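Looking After Your Hairbrushes at Home

We all spend a good deal of time and money on our hair, and yet the poor old brush sits in the drawer from one year to the next, gathering fluff and old hairspray and goodness knows what else! A dirty brush puts yesterday's oil straight back on to clean hair, so a little wash every 2 weeks or so is well worth the bother.

Start by pulling out the loose hair with the tail of a comb – slide it under and lift, working from the edge to the middle. Fill a basin with lukewarm water and a small squirt of ordinary shampoo. Plastic brushes and combs can go right in for 30 minutes. Wooden ones, and anything with a padded cushion like my old Bimetti paddle brush, should only have their bristles dipped and swished, as water gets inside the pad and stays there for days. An old toothbrush is lovely for the fiddly bits round the roots of the bristles.
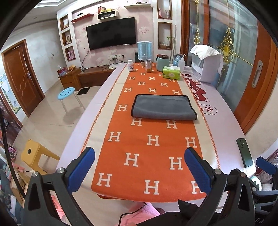 Drying is where most brushes get spoiled, I think. Shake them well over the basin, then lay them bristles down on a cloth and leave them overnight, well away from the radiator. A folded cloth is better than a single layer, particularly if you do this on the dining table and have a nice runner down the middle, like the orange one with the cream H pattern, which you won't want marked. I do mine on a Sunday evening and they are ready for the school rush by 8.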